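Search this site Search

Speaker notes, 3 Nov 2023. Narendra Bhatt, Isby shared workshop.

Slide 4. Thank Rekha Kandpal for the bench time. State the scope: two arms, one open desktop tower lying on its side, one fixture plate beside it. The cell has been under construction since July. Pause for questions on the budget, which stands at 2000 dollars. Vikas Chauhan will speak next on gripper control and will take wiring questions. 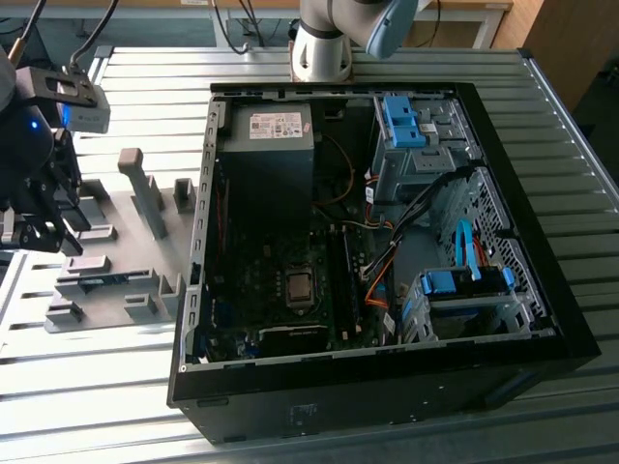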